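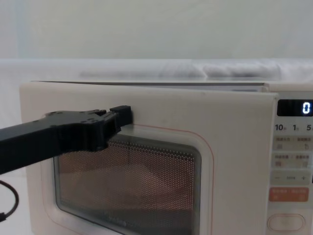
Thread on rules for arms working around kitchen appliances. We rewrote ours at Semaan this month after 14 weeks of arguing about the old ones. Posting the parts other labs might use. 1/

Rule one: the appliance counts as part of the cell. If the arm can touch it, it goes in the risk assessment. Our old sheet covered the arm, the bench and the people. A microwave door has its own hinge, edge and pinch gap, so now it gets its own line. 2/

Doors are where most of our write-ups come from. A gripper finger on a door panel can push sideways without much showing on the outside. We set a force limit for each door, written on the task card. The Tidthorpe site had one limit for every appliance and kept tripping it on the fridge. 3/

Our microwave door limit is 40 newtons at the fingertip. Please don't copy that. Measure your own door by hand with a gauge, at the spot the finger will use, and set yours from there. 4/

Rule two: no heating during door trials. Heating runs need a separate sign-off and a second person in the room. Door trials and heating runs don't share a session, even if you're behind schedule. 5/

Labels. If the panel is in a language some of your operators don't read, put a translated button chart beside the operator station. Every button, including the ones you never plan to use. Start and stop go at the top. 6/

Don't stick the translations on the appliance itself. We tried it. Stickers change what the cameras see and they peel at the corners. 7/

Cables. Anything that hangs near the arm gets checked at full reach in every direction before the first run of the day. Slack is fine. Slack that can catch a door corner isn't. Whoever does the check initials the card. 8/

The stop button stays within reach of the person watching, and that person does no other job. No notes, no phone, no resetting props. This one got the most pushback and it's the one I'd keep if I had to drop the rest. 9/

Resetting by hand: arm parked, motion disabled, then reach in. "It's only a second" was in the notes for three of our near misses last year. 10/

Logging. We went back through 183 old incident notes and 36 of them didn't say which appliance was involved. The Zalham form now won't save until that field is filled in. It's annoying and it works. 11/

Someone will ask if this lines up with the published robot safety standards. It sits underneath them. Do your formal assessment first, with someone qualified. These are the house rules for the day-to-day. 12/

Still open: how often to recheck a door that gets opened hundreds of times a week. Hinges loosen, latches wear, and the force limit drifts out of date. We're doing it every Friday for now. If you've got wear data from your own rig, I'd like to see it. 13/

The full card is two pages. I'll post it once the Unside crew have marked up their copy. 14/14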